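From the Packing Table

April is when the donation shelves fill up faster than we can empty them, and this year has been no exception (thank you, thank you, to everyone on Fustow Street who cleaned out a hall closet and thought of us). We sent 650 parcels out over the winter, and the question I hear most at the door is still the same one: how do you decide what goes in with what?

Well, it starts with the bins. Everything that comes in gets tipped into one of the deep ones, all mixed together, and then it comes out again a piece at a time. Baltasar Gallardo used to sort straight from the shopping bags, and he was quick at it, but he'd be the first to admit that small things went home with him in the bottom of the bag more than once! With a bin you can see what you have.

Our standard household parcel has a bit of something for the kitchen, a bit for the bathroom, and one thing just for fun. Heavy items go in first, soft ones around the sides, and anything in a pouch lies flat on top where it won't get punctured. If you're bringing bottles, please tighten the caps and put a bit of tape over them. Aisling Mac Mathúna spent most of one morning wiping shampoo off 49 birthday cards, and she has been very gracious about it, but I'd rather not ask her to do it twice.

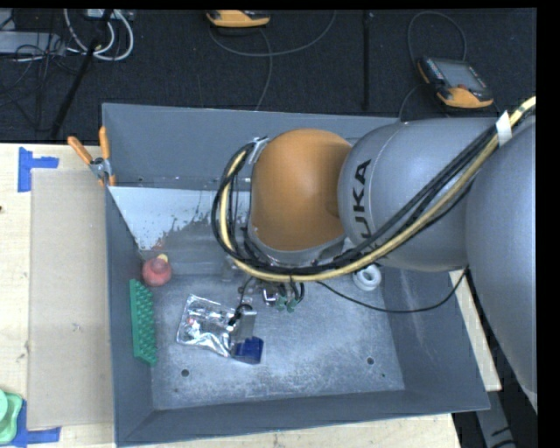 Mixed bins are my favorite part of the whole business, I'll admit, because you never know what will end up lying next to what. A tidy shelf is lovely to look at, but it doesn't make you smile in the same way. Take the crinkly silver pouch with a dark blue block tucked up against its corner, and that green bristly or bumpy thing leaning along the wall, with something round and red just above it. I do love a bit of color in a gray bin.

We are short on pouches and small boxes at the moment, so if you have any at home in good shape, bring them by the side door before 2 in the afternoon and ring the bell twice.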